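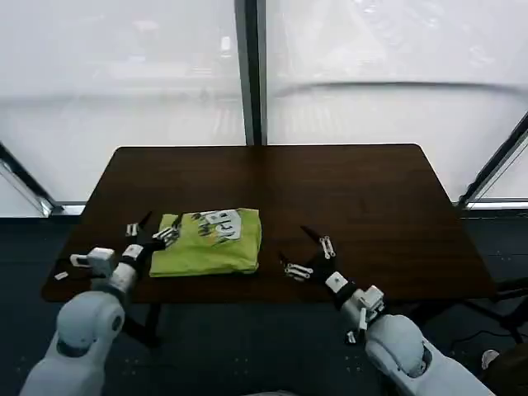

La camiseta doblada sobre la mesa, entre las dos pinzas abiertas.

Visita al taller de teleoperación de Fernusar
24 de marzo de 2026

La visita se hizo por invitación de Fernusar, que desde el año pasado enseña tareas domésticas a robots de dos brazos en sus locales de Salinas. Fuimos seis personas de la asociación, todas con alguna relación con la lavandería industrial o con la formación profesional. Nos recibió Jonas Rüegg, responsable de las sesiones, y nos acompañó durante toda la mañana Phyllis Clegg, que lleva la parte de datos y viene de la oficina de Tidovcombe.

Lo que se hace en esa sala es doblar ropa. Un operador mueve los brazos a distancia y el robot repite el movimiento delante de la mesa; todo queda grabado, tanto lo que ven las cámaras como la posición de cada articulación. Cada doblado completo es un episodio. Con los episodios se entrena después un modelo que intenta hacer lo mismo sin operador. De esa segunda parte vimos poco, porque el entrenamiento se lleva desde Tidovcombe y en Salinas solo se graban demostraciones y se hacen pruebas cortas.

La sala es más corriente de lo que esperábamos: moqueta oscura, ventanales hasta el suelo y una mesa de madera. Pregunté por la luz, que por la mañana entra muy fuerte detrás de la mesa. Rüegg dijo que graban a distintas horas y que no corren estores, pues quieren que el modelo vea la misma prenda con mucha y con poca claridad. A Clegg le convence menos. Según ella, parte de los episodios de la mañana acaba descartada en la revisión, y preferiría al menos una tanda con luz controlada para comparar.

Cómo se graba

El operador empieza siempre con las pinzas abiertas y separadas de la tela. Nos explicaron la pauta que siguen con las camisetas: primero se estira la prenda, luego se lleva un lado sobre el otro a lo largo y al final se recogen los extremos hasta que queda un paquete más o menos cuadrado. No se exige un doblado de tienda. Si la prenda queda recogida y no se cae nada por el borde, el episodio se da por bueno. Si la tela se escapa de la pinza, el operador la vuelve a coger y sigue; esos intentos se conservan, con una marca aparte, y Clegg insistió en que son de los más útiles.

El día anterior a nuestra visita se habían grabado 48 episodios. El total de camisetas aceptadas iba por 266, repartidas entre nueve operadores. Me pareció poco y lo dije. Rüegg contestó que la cifra corresponde solo a la pauta actual, que es de este mes, y que lo grabado antes se hizo con otro orden de pliegues y no se mezcla.

Los operadores trabajan por turnos cortos. Uno de los compañeros del grupo, que ha sido encargado en una lavandería, preguntó si buscan gente con experiencia en plegado. No la buscan expresamente. Al principio probaron con una plegadora profesional y resultó que doblaba con gestos de muñeca que la pinza no puede hacer, de modo que tuvo que aprender de nuevo. Ahora la formación dura dos días y la mayor parte se dedica a coger y soltar tela.

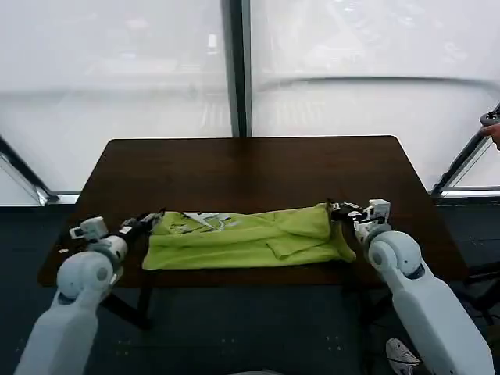

Pliegue a lo largo: la pinza derecha sujeta un extremo de la prenda.

Después pudimos ponernos a los mandos, de uno en uno y con Rüegg al lado. Lo más difícil es la altura. Mirando la mesa parece que la pinza ya está a la altura de la tela y todavía falta bajar, o se baja demasiado y se empuja la prenda contra la madera. También cuesta usar los dos brazos a la vez: yo tendía a dejar quieto el izquierdo y a hacerlo todo con el derecho. Rüegg dice que es el defecto habitual del primer día y que se nota mucho en las grabaciones, porque el modelo lo copia tal cual. Nuestros intentos no se guardaron con los demás.

Tardé bastante en conseguir un pinzamiento que aguantara. El algodón fino se desliza y la parte estampada es más rígida y dobla peor. Una compañera lo hizo mucho mejor que el resto y terminó una camiseta entera, con una manga fuera.

La revisión de episodios

La última parte fue en el despacho contiguo, donde se revisan las grabaciones con un programa que llaman Korklow. Muestra el vídeo junto a las curvas de los dos brazos y permite cortar el principio y el final, en los que el robot no hace nada. Clegg nos enseñó un episodio aceptado y otro rechazado. En el segundo la camiseta acababa bien doblada, pero el operador se había parado varias veces a media maniobra. Esas pausas se eliminan o se repite la toma.

Quedaron preguntas sin respuesta. No nos dieron porcentajes de acierto del modelo trabajando solo, y sobre las prendas grandes (sábanas, toallas de baño) solo dijeron que en junio quieren empezar con toallas. Tampoco hay fecha para probar fuera de sus locales. Para una lavandería, por lo que vimos, la velocidad sigue muy lejos de lo necesario, y Rüegg lo reconoció sin que hiciera falta insistir.

Quien quiera ir en la próxima visita puede apuntarse en secretaría. Los grupos son de seis como máximo y conviene llevar calzado cerrado.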